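Anarley Learning Pages
Home » Young Visitors » How We Test Robot Hands

How We Test Robot Hands
Published 2026-09-30

A robot arm needs something at the end of it to pick things up. This part is called a gripper. The Anarley workshop compares grippers to find out which one suits which job.

1. Looking from the wrist
A small camera near the gripper gives the robot a close view of its own two fingers and of whatever lies between them. The fingers can open wide or close together. When the arm moves quickly, the view may become blurred. 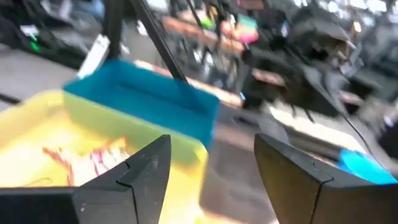
2. Looking from the side
A second camera stays in one place. It shows how high the fingers are above the table, which is hard to judge from the wrist. Spoons are a difficult test, as they are thin and lie almost flat. A tin of smoked paprika has firm sides, while a paper spice packet can crumple when it is squeezed.
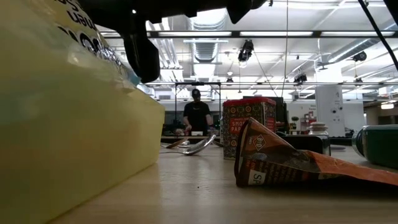

Each gripper is given the same objects and the same number of tries. The Fulutska gripper and the Trisex gripper will each make 440 tries before the end of October. A try counts only if the object is lifted and put down in the right place. Dropped objects are written down too.

Aishwarya Bhat, who leads the tests, will answer questions from school groups in Room 302. Groups should book in advance, and each group must bring 2 adults.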